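# Where you spend the demonstrations matters more than how many you have

15/03/2024

Most of my February went into one question, and I've got enough of an answer now to write it down. If you have a fixed budget of teleoperated demonstrations for a pick-and-place policy, should you spread the starting positions evenly over the table, or put extra ones where the policy is weak?

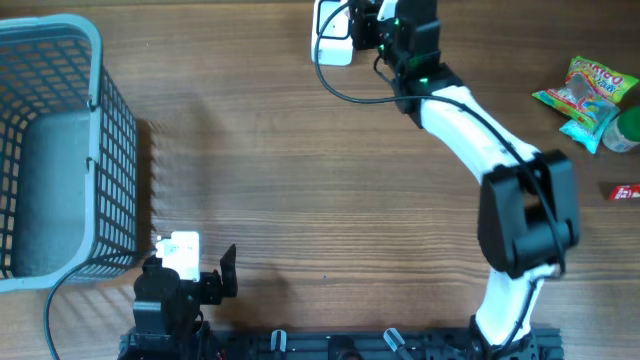
I've been calling the even version the grid and the other one top-up. The grid is simple. You divide the reachable part of the table into cells, start an item in each cell the same number of times, and record until the budget runs out. Top-up starts from a small grid, trains a policy on it, tests it, and spends the rest of the budget on the cells where it did worst.

The task was to pick up packaged lollies and other small grocery items and put them in a plastic basket. Both policies had the same network, the same number of training steps and the same total of 497 demonstrations. The only difference was where the items started. I used Chacko for training, mainly because I already know its config files, and Flirkau for logging and replay. Neither is well documented but both do the job.

## How the demonstrations were recorded

For the top-up set I recorded 156 demonstrations on a coarse grid first, trained on those, and ran a test pass over every cell. The remainder went to the weak cells, in proportion to the failure rate, with a minimum of one for each cell so nothing was dropped entirely. That minimum was a late addition. In a pilot without it, the policy forgot how to do the easy cells fairly quickly.

A few settings, for anybody trying to repeat it:

- Two arms, but only one allowed to move in any given demonstration. The other holds its parked pose.
- Joint positions and gripper width logged together, resampled to the camera rate afterwards.
- Failed grasps kept in the data if the operator recovered and finished. Otherwise binned.
- Item orientation drawn from a list generated beforehand, so I couldn't drift into placing things the way I like picking them up.

The orientation list matters more than it sounds. I looked back through an older set where I'd placed everything by hand, and nearly all the packets were lying with the long side facing me. A policy trained on that set is useless on a packet turned a quarter of the way round.

## What came out

Top-up did better overall. The gap was small in the middle of the table and large at the far corners and close to the basket wall, and those were the cells that got the extra data. In the middle the two policies were hard to tell apart, and on a few cells the grid was slightly ahead. I don't read anything into that.

The result I didn't expect was about soft packets. I'd assumed they would be the hard case everywhere because they crumple and the gripper closes on a different shape each time. In the middle of the table both policies handled them without much trouble. Hard round things were worse. A jar that is nudged before the fingers close will roll, and then the policy is chasing a position it has hardly seen. More demonstrations in that cell didn't help much. Demonstrations with a recovery in them did.

So I split the failures by cause as well as by cell. Sorted by cell, the jar problems looked like noise spread over the whole table. Sorted by cause, they were clearly one problem. If I ran this again I'd top up by cause from the start and treat position as secondary.

## Things that went wrong

I lost a chunk of recordings to a clock offset between the two arms. The logs looked fine on their own and the offset only showed up in replay, when the gripper closed a little before the arm got to the item. Flirkau will correct for this if you give it a sync event at the start of each recording. I now open and close both grippers once before every session and use that.

Cable routing also cost me time. On one layout the cable pulled slightly at the wrist when the arm reached all the way out, which was enough to shift the grasp at the far edge. The policy learned the shift, which was fine until I re-routed the cable and it was suddenly off in the other direction. I re-recorded the far cells after that. If you change anything on the arm, even something that seems trivial, write down the date.

The last one was my own doing. I tested the first top-up policy on the same orientation list I'd used for recording. The scores were lovely and meant nothing. All the comparisons above use a fresh list.

## What I haven't checked

One task, one bench and one operator (me) is a narrow base. I don't know whether top-up still wins when the budget is much bigger. My guess is that the grid catches up eventually, as it has to reach the corners sooner or later. I also haven't tried it with both arms moving, where a cell on the table is no longer a sensible way to describe the start of an episode.

The Jastotden people have a scoring script that picks weak cells from the policy's own uncertainty, without a test pass. That would save a lot of bench time - the test pass was the slowest part of the whole thing. I've got it running on the old logs and it agrees with my failure map at the corners but misses the jars completely.

The cell layout, both orientation lists and the training configs are in the Momilance folder, under "topup". The raw recordings aren't up yet because I still need to take out the ones with the clock offset.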